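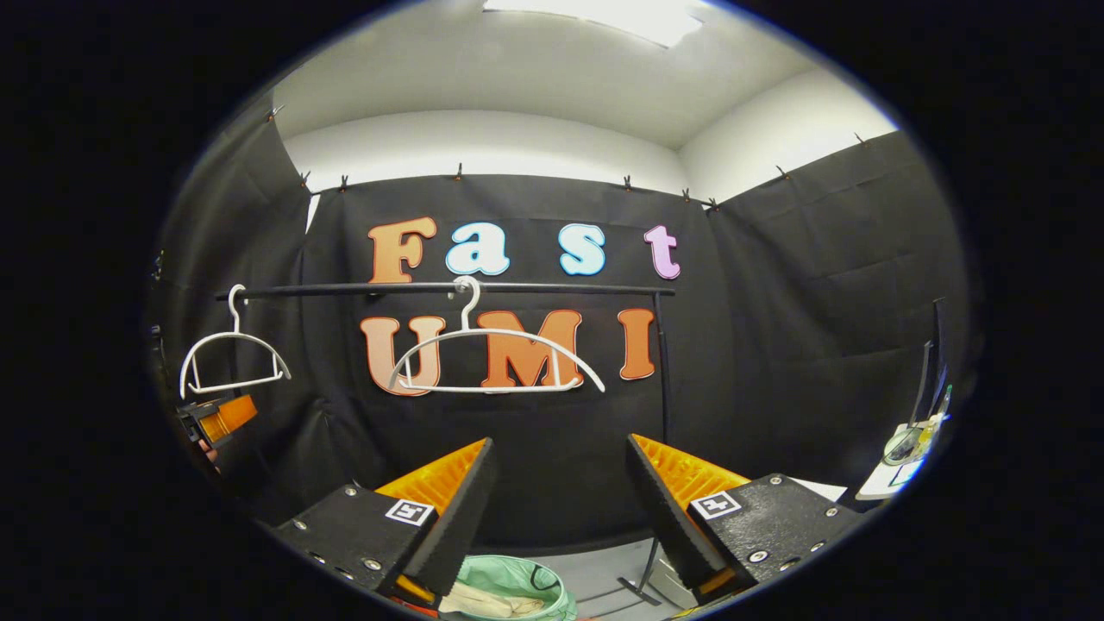
So I went along to the Lernholm drop-in about the old dairy depot, and I've been stewing on it ever since, which means you lot get to hear about it too.

Quick catch-up for anyone who doesn't live round here. The depot on Rey Street has been shut for years, and the council wants to change what the land can be used for. At the moment it's down as light industrial. The plan on the table would let a developer called Jalico put up 293 flats with a few shops along the bottom. I'm not against flats! I rented for most of my adult life and I'd have bitten your arm off for something decent within walking distance of the station. What I can't get my head round is the order they're doing things in.

There's a wider plan for the whole Fanar side of town due in June. Roads, school places, the surgery, buses, the lot. And yet the depot is being pushed through now, on its own, as if the people living in it won't need to see a doctor or get a child into Year 3. I asked one of the planning officers about this and she was perfectly nice and said the two would "inform each other". I've written that down and looked at it several times and I still don't know what it means.

Then there's the affordable bit. The leaflet says a share of the homes will be affordable, but it doesn't say how big a share, or what affordable means, and when I asked about that I was pointed to a document online. I found it last night (after 7 clicks, and yes, I was cross by then). It says the figure will be "subject to viability". My neighbour across the landing pays more than half her wages in rent and she'd like something a bit firmer than that. So would I.

I'll be fair. The new path through to the canal is a lovely idea and I've wanted one ever since I moved here. They've also dropped the multi-storey car park from the first version, so somebody has been reading the comments.

Speaking of comments, the last round got 500 responses. The ward has 3,713 households on the council's own list, and I'd bet most of them never saw the notice, given that it was cable-tied to a lamp post behind the bus shelter. If you're one of them, you can still write in. It doesn't need to be long or clever. Say what you'd like to see on the site, say which street you live in, and if you only have the energy for one point, ask them to wait for the Fanar plan. Paper forms are at the library desk, though you have to ask as they keep them in a drawer.

My own letter is up to three pages and needs a serious haircut. I'll put it up when it's done, and if anyone has dug out the old bus survey, please send it my way, I'd love to quote it.

Contact | © 2022 All words my own | Back to top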